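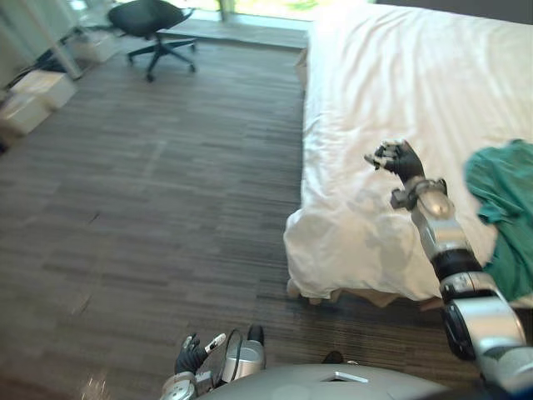
Zonberg trial, Friday, bed day

Notes for me and for Ebbe Nygård, who gets to argue with the sales people next week and wants something better than "it was fine, mostly."

Quick recap for anybody reading over my shoulder. We have the Zonberg upper body on loan from Lirkent with the full bedding package: two arms, gloved hands, the Dalen software on top, and a support line that closes far too early in the afternoon. The question is whether we buy it, rent it, or send it back in December. I've had it on the bed task since Monday and I'm starting to have opinions.

Setup

Room is the same as before, daylight from the window, white duvet. I left the duvet rumpled with the near corner hanging over the side, which is the start position the Lirkent guide calls "relaxed" (I love that). The green cloth stays on the edge of the bed by the right arm. It's our distractor, and I want it there for every run from now on so please don't tidy it up!

Right arm does the reaching, left arm stays low near the body. You can swap them in Dalen but then you have to redo the hand calibration, and I did that once on Tuesday and would like to never do it again.

How it went

143 attempts on the duvet corner over the week, 100 of them with the new grasp profile. Of those 100, 89 got hold of fabric on the first close. That's a good number! Last month's loaner from Endholm gave us 76 out of 100 on the same duvet, and I spent half that week picking the thing up off the floor myself.

The misses are nearly all the same miss. The hand comes in over the white, the fingers spread, and then it closes a bit too high and gets air. Happens more in the morning when the window is bright and the far end of the duvet goes almost completely white. I think the depth estimate gets mushy there – there's just nothing for it to hold on to, all those soft folds look alike. Pulling the blind halfway seemed to help but I only did that for a handful of runs, so don't quote me.

It went for the green cloth twice. Both times before I'd typed the prompt properly, so I'm calling those mine.

Things I like

The hands. I was ready to hate the gloves and I don't. They grip cotton much better than the bare fingertips on the Endholm unit, and swapping a pair takes a few minutes once you've found the trick with the cuff (roll it back, don't pull).

The arm reach is generous. It gets well out across the duvet without the body having to move, and for a bed this size that saves a whole lot of fiddling.

Dalen's replay view is great. You scrub back through a run and see what the planner was thinking, sort of.

Things I don't

The cable over the left forearm. It has a loop on top and I keep watching it. No snags so far, but I asked Lirkent if there's a cable guide and got a link to a page with no cable guide on it.

The grasp profile forgets itself after a restart. You have to load it again by hand, and if you forget you get the old one with no warning at all. I lost most of Wednesday afternoon to that – lots of muttering.

The quote. The bedding package is priced separately from the arms, and the gloves are separate from the bedding package, and they count as a consumable. Ebbe, please ask how many pairs they think we'll go through in a year, and get it in writing.

Next

Rerun the morning set with the blind down, same duvet, same cloth. Try the patterned duvet cover if someone can remember where it went. Then the two-handed pull, which the brochure shows and which I haven't gotten to work even once. Left arm calibration first, ugh.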